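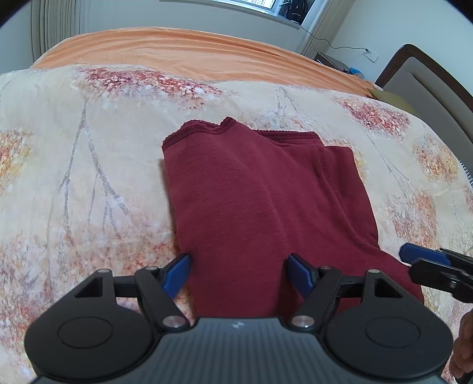

Folded maroon garment on a patterned blanket, gripper with blue finger pads.

Mirnton Candidate Debate Transcripts

Summary

Transcripts of candidate debates and forums for local and county offices in the Mirnton area, split by speaker turn. The set holds 691 turns from 27 events. It was put together for work on how candidates answer, delay or avoid direct questions.

Contents

turns.csv: one row per turn
events.csv: one row per event, with office, venue and format
speakers.csv: speaker id, role (candidate, moderator, audience) and office sought
notes.txt: known errors by event id

Fields in turns.csv

event_id, turn_id, speaker_id, start, end, text, topic, answer_type

start and end are in seconds from the opening of the recording. answer_type takes the values direct, partial, none or na. Moderator turns are always na.

Collection

Recordings came from the Pekelik public access channel and from two church halls that host forums. Audience members are not named. Turns shorter than 20 characters were joined to the turn before them when the speaker was the same, otherwise dropped.

Labeling

Menaka Saha and Rezaul Khondokar labeled topic and answer_type separately. Dilruba Siddiqui settled the rows where they differed. Labelers saw the question and the full reply, with party removed. A test group of 400 turns was labeled twice, and both passes are kept in the pass column.

Known problems

Crosstalk in the Antwi water board forum is poorly timed. Start values there can be off by several seconds.
School board races are over-represented.
Party is blank for nonpartisan offices. Do not read blank as independent.

Changes

May: fixed speaker ids in the Fellik sheriff debate, added the pass column.

Contact

Mizanur Thambiah (data), Liv Forsberg (recordings and takedown requests)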